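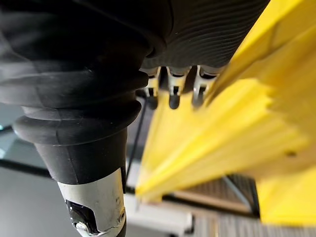 Flakberg two-level shelf with Illolus foam holders: a long look at a very yellow thing

I should say up front that I don't trust storage products that come with a name for the way you're supposed to use them. Flakberg calls it "grab-level living." The phrase is on the listing, on the instruction sheet and on a card in the bag of screws. I paid $109 for the shelf and its black metal frame, then paid again for the foam holders, which are made by Illolus and sold on the same page with a checkbox already ticked. Untick it if you're only after a shelf. I missed it the first time and went back to read the order twice.

I've had it up since September. By now I have opinions, and a few of them are kinder than I expected.

The color

Let's get it out of the way. It is bright yellow, flat and even, and it stays bright yellow at six in the morning when you haven't had coffee. The listing shows it in a pale room with a plant, where it looks cheerful. Mine is near a brown wooden surface and a cardboard box I keep meaning to break down, and next to those it looks like something from a loading dock. I don't mind that as much as my family does. A dark object left on it is easy to spot from across the room, and that has been worth more to me than the look of the thing.

What the color also does is show dirt. Pencil marks, thumbprints, the gray smear you get from sliding anything with a rubber foot. The sheet says to wipe with a damp cloth. I did, and the thumbprints went and the smear stayed. A little dish soap got most of it.

Putting it together

The instructions allow forty minutes for one person. I took most of a Friday evening, and I'm not slow. The frame is the easy part. The bars are angled, with a diagonal brace at the end, and once that brace is tight the whole thing stops swaying. Before that it leans like a drunk on a fence, so have a wall behind you or a second pair of hands.

The shelves themselves are long, and there's a seam toward one end of the upper one. I'd like to have known about it. The listing says "continuous work surface" and I suppose you could argue about what continuous means, but if you run a fingernail along mine you'll feel where it is. Nothing I own has caught on it. A sheet of paper laid over it and written on will show you a line, though, so don't plan on using it as a desk.

There are round gray caps on the front face of the lower shelf. One of mine was loose out of the box. I pushed it in with my thumb, it came out again a week later, and I pushed it in with a dab of glue. No trouble since then. The dark slots further along, under the lip of the upper shelf, are described as "accessory ready." I have looked for the accessories. As far as I can find, you can't buy any, from Flakberg or anybody else. I've hung a loop of string through one of the slots and hooked a dust brush on it, and I guess that makes it an accessory now.

How much it holds

Flakberg says 70 pounds per level. I'm always suspicious of a number like that because it never says where the weight goes. Spread evenly along the shelf, I believe it. I've had jars of hardware along the lower one from end to end and saw no bend with a straightedge laid against the lip. Put something heavy and compact in the middle and I start to get nervous. I parked a bench vise there for a weekend and could slip a business card under the straightedge that hadn't fit before. It went back when I took the vise off. I moved the vise to the floor and I'm leaving it there.

The gap between the levels is a bigger annoyance than the load. The upper shelf overhangs the lower one, so anything you keep below and toward the back is in shadow and you end up reaching under a lip to get it. I scraped a knuckle on that lip twice in the first week. If you're right-handed and you stand where I stand, you'll want the things you use most up top and toward the right. I worked that out slowly and resentfully.

The foam holders

Now for the checkbox. The Illolus holders are black foam, longer than they are wide, rounded off, with a pocket sunk into each one. The idea is that the tool you're about to use lives in the pocket, always in the same spot, and you can take it and put it back without looking. "Your hand will learn it," says the page, above a link to 800 glowing reviews. I read a lot of those. An awful lot were written the day the box arrived.

I was ready to hate them. Foam is what things get shipped in. I've thrown out better-looking foam than this, and the first evening I had them out I kept picking one up to toss it in the recycling.

The fit is hit and miss. A marker sits well. So does a stubby screwdriver, handle end down. Anything with a wide head tips the holder over, and anything thin rattles around in the pocket and ends up leaning. My tape measure went in with a shove and took the holder along with it when I pulled it out, which defeats the purpose of having a place to put it. You need two hands at that point — one to hold the foam and one to pull — and I could have just used a coffee can.

The other thing is that they don't attach. They rest on the shelf and stay where they are through habit and a bit of friction. Bump one and it turns. Spend ten minutes working and you look up to find one of them pointing at the wall at an angle, and so the "always in the same spot" claim is gone by lunchtime. Illolus will sell you adhesive dots. I don't want adhesive dots on a shelf that already shows every thumbprint.

And yet I still have them out. Spacing them along the shelf, with a hand's width of bare yellow between one and the next, has made me stop piling. With a bin I pile. I've owned a Hollis pegboard and a set of Ulline drawers, and both of them filled up with junk inside a month. The pegboard did hold things firmly, I'll give it that, but it needed a wall I could drill and I don't have one anymore. The drawers looked neat and I lost a good pair of snips in one for half a year.

With the holders spread out, an empty pocket looks like an empty pocket. I notice it and go find the marker. I can't tell you if that will last through the winter. My record with systems is poor.
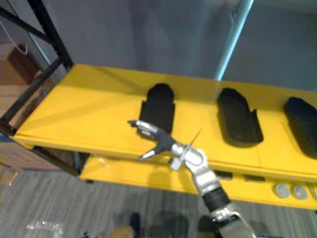
Elspeth Moffat has had the same shelf for longer than I have, and when I posted a short version of these complaints she wrote back that I was asking the wrong thing of the foam. Cut the pocket, she said. Hers are all trimmed with a bread knife to suit what goes in them, and she thinks it's silly to expect one shape to fit a tape measure and a pencil both. She also leaves the wide tools lying flat on the shelf with no holder at all, and told me the load figure was the only part of the listing she never had reason to doubt.

Fair enough on the cutting. I tried it on one holder. A bread knife does go through cleanly, cleaner than the utility knife I started with, and the tape measure now comes out with one hand. It left black crumbs all over the yellow, and they cling. Do it outside, or over a sheet of newspaper. I still think that if the answer is for me to carve the product, the price should come down to reflect my labor. I put that to Illolus in an email and got a coupon for adhesive dots.

Returns, and some small print

You get 100 days to send the shelf back. That sounds generous until you read that it has to go in its original carton, and the carton is the kind you have to tear to open. I'd cut along the tape with a knife if I were starting over. The foam holders have no return at all once the bag is open. Nothing on the order page mentions it. It's on the inside of the bag.

Replacement caps are free if you ask. I asked, to see if they would come, and they came in four days in an envelope with too much postage on it. Credit where it's due.

Should you buy it

The shelf, maybe. It's sturdy once it's braced, it holds what it says as long as you spread things out, and it wipes down well enough. If you have a wall you can drill, a plain board and brackets will cost you a lot less and you can pick a color you like. I don't, and I've looked at what else stands on its own at that length, and most of it wobbled in the store when I leaned on it. This one didn't, after the brace was on.

The holders I would skip, or buy one and find out if you're a person who will take a knife to it. They are overpriced for foam and they wander. I would not buy mine again at full price, and I'd be annoyed if somebody took them away.

Three stars for the shelf. It would be four with a proper warning about the seam. Two for the foam, and I'm rounding up for the one I carved.

Update: the string loop broke. The dust brush is on the lower shelf now, at the back, where I can't reach it without scraping my knuckle.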